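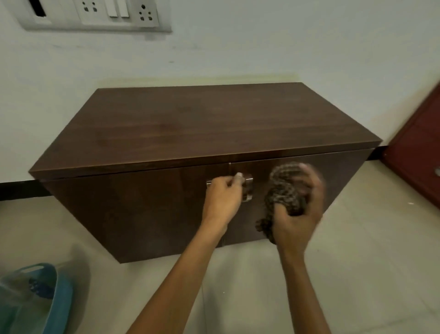
One hand on the handle, one on the door. Dark brown shows everything!

December, a little after four in the afternoon

The cabinet got its turn today and I am so pleased with it that I've been back to look three times since I put the kettle on. I know a low brown cabinet with two doors is a small thing to write a whole page on, but I had that feeling you get when you pick up a chore you've been stepping around for weeks and find out you like it. I do like it! I like the slow part best, when you're going along the grain with the cloth and stop thinking about the rest of the list.

It all started with the lamp. I bought it in Murkbridge, at Jeder, on the same trip as the curtain hooks, and it's been sitting in its box because I wanted it on top of the cabinet and couldn't put a new lamp down on that dust. So this morning everything came off the top. The blue bowl, the letters, the seed packets, the puzzle with 1000 pieces that we have never once finished (lighthouse, far too much sky). It all went onto the bed, which meant I had to be done before bedtime, and that's as close as I get to a plan.

I did the doors before the top, which my mother would have had words about. Top first, then down, so the dust falls on what you haven't cleaned yet. I know, I know. But the doors were what I'd been looking at from my chair all week, with the light coming in low and showing up every smear, and I wanted to see a difference fast. The finish has a bit of shine in it, so when you get a patch right you know it. I'd do a patch, lean back, admire it, and then lean in and find I'd missed a stripe right next to the seam.

The handles were the best bit of the whole day. There are two, close together in the middle, one on each door, so everybody who ever wants anything out of that cabinet puts their fingers in the same spot. I went behind them, around the ends, and then up and down the bars with a folded corner. I used to skip handles completely. I don't know what I was thinking, it's the most satisfying bit of metal in the room and it takes no time.

Products, for the record, so I can find it next year: warm water with a tiny drop of dish soap, cloth wrung out hard, and a dry going-over after. I have a bottle of Trimora polish under the sink and I decided against it. Last time I used it on the bookshelf it looked wonderful for a day and then every bit of fluff in the building came to live on it. Plain water this time, and I think the brown looks richer for it. More like itself.
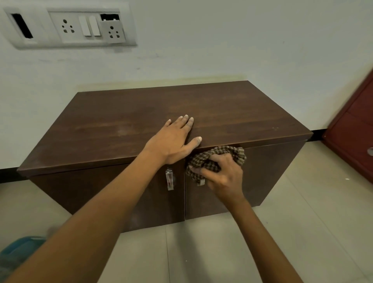 Ilídio Calado says I'm wasting my time with the doors if I don't open them and do the inside edges too, because that's where the dust waits, and the minute you shut them it all puffs out again. He told me this on the phone while I was still at it, with the phone on the floor and me shouting answers downward. He also says to use two cloths and keep the second one only for drying, and that the checked ones are too thin for anything but windows. I told him the checked one and I go back a long way and he'd have to take it up with the cloth. He laughed, and then he went straight back to the inside edges. He was right about those, by the way! I opened both doors and ran a finger down the inside and it came out gray.

So then of course I had to do the inside. I had sworn I wouldn't. Out came the tablecloths, the extension cord that belongs in the hall, a bag of other bags, and the Bangera tin where I've been keeping birthday candles, 20 of them, all half burned. Why do I keep half-burned candles? Into the trash they went, and then I took five back out, because the pink ones are still fine. I found the spare key to the bike lock as well, which I replaced in the summer. I found a postcard from Huguette Grewal that I thought I'd answered and clearly hadn't, so that's a letter for this evening. She had written "come when the plums are ripe" and it's December. Oh dear. I'll send her a card and ask for jam.

It all went back in better than it came out. Tablecloths on the left, flat, with the good one on the bottom where it won't get grabbed. On the right, the tin, the candles, the puzzle (it lives inside now, out of my sight, until somebody visits who likes sky). The extension cord is in the hall. The bag of bags I have kept, and I won't be discussing it. 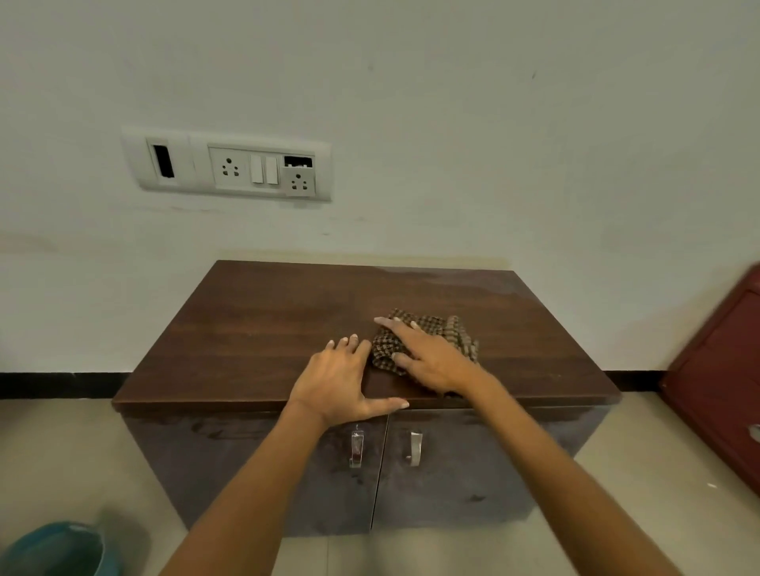 Cleaning one thing makes the next thing look terrible, and I should know that by now. I was going over the top again, left hand down flat to steady myself, feeling very proud, when I looked up a few inches and properly noticed the wall. It has smudges all over it, and there's that long pale stain running along just above the cabinet top. I've lived with that stain so long that I'd stopped seeing it. Now there's a nice clean brown top underneath and the stain might as well have a bell on it. The switchboard could do with a careful dry wipe too, it's gone grimy along the edges, and there's the gap at the left end that I keep meaning to ask about. I've put a proper cover for it on the list, in capitals this time.

I did have a little try at the wall, with a barely damp cloth, just a spot the size of a coin. I couldn't tell whether I was lifting the mark or just spreading it, so I left it alone. It may need paint. I have most of a can left over from the hall, and if the white is anywhere near the same I'll be a very happy woman. Hall white always seemed creamier to me, but that could be the bulb out there.

The black strip along the bottom of the wall is next, and the floor, and then I'd love to pull the cabinet question apart again, by which I mean whether it should be where it is at all. I think it should. I moved it around in my head the whole time I was wiping, over by the window, beside the bed, and every time I ended up putting it back. It's low enough that the wall above it feels big, and I can reach across it to the switches without knocking anything over, so long as the lamp goes at the other end.

The lamp! I nearly forgot. It's out of the box and it's lovely, and the cord is too short by a hand. So the extension cord has come back from the hall.

Tomorrow: card to Huguette, hooks, look at the paint. Wash the checked cloth tonight and hang it over the tub.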